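Drerkeo Candidate Portal: User Guide
Section 4: Downloading and printing your hall ticket

Read this section before the day of the test, preferably before the week of it. The portal serves every candidate for the Kanderum entrance examination, and on the last evening they all arrive together. It copes with this about as well as you would expect.

Before you start

Have the following to hand:
- your registration number (eight digits, sent when you paid the fee)
- the password you chose and were certain you would remember
- a printer, or a friend with one
- the photo card you named on your application

Note: The fee of 1,070 is not refunded if you fail to print your ticket. Several candidates each year write to the helpdesk to test this rule. It has held up well.

4.1 Signing in

1. Open the portal and choose Candidates. The button marked Centres is for centre staff and will only ask you for things you do not have.
2. Type your registration number without spaces or dashes.
3. Enter your password. After five wrong tries the account locks for 30 minutes. Pressing the button harder does not shorten this.
4. Copy the letters from the security box. Capitals matter. If you can't tell a zero from an O, press Refresh until you get a kinder set.

Caution: Do not sign in on two devices at once. The portal will close both sessions and leave you to wonder which one offended it.

4.2 Finding your ticket

5. Choose My Examinations, then Hall Ticket. The link stays grey until your application has been approved.
6. Check your name, date of birth, paper code and centre. The name must match your photo card letter for letter, middle names included, even the one you don't tell people about.
7. If anything is wrong, choose Report an Error. Do not correct the printed copy in pen. A ticket with handwriting on it is treated as no ticket.

Your centre will be either Hinojosa Hall or the Ciletard building. They are at opposite ends of town and neither will admit you on the other's ticket. Hinojosa Hall takes the first 3,430 candidates to be approved, and everyone after that goes to Ciletard. Requests to swap are read with sympathy and refused. 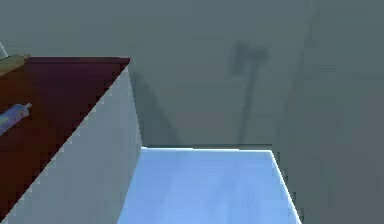
4.3 Printing

8. Choose Download PDF and save the file somewhere you will find it again. The portal names every file "document", so you may like to rename it.
9. Print 2 copies on plain white A4, at actual size. "Fit to page" shrinks the barcode until the scanner at the door gives up.
10. Sign both copies in the box at the foot. One is kept at the door and the other stays on your desk throughout the paper.

Note: A ticket shown on a phone is not accepted, however bright the screen.

4.4 If the ticket will not download

- Blank page: allow pop-ups for the portal and try again.
- "Record not found": check that you have typed your registration number and not your payment reference, which is longer.
- "Server busy": try before seven in the morning. It is quiet then, for obvious reasons.

If none of this helps, ring the helpdesk with your registration number ready. For lost passwords, see Section 5.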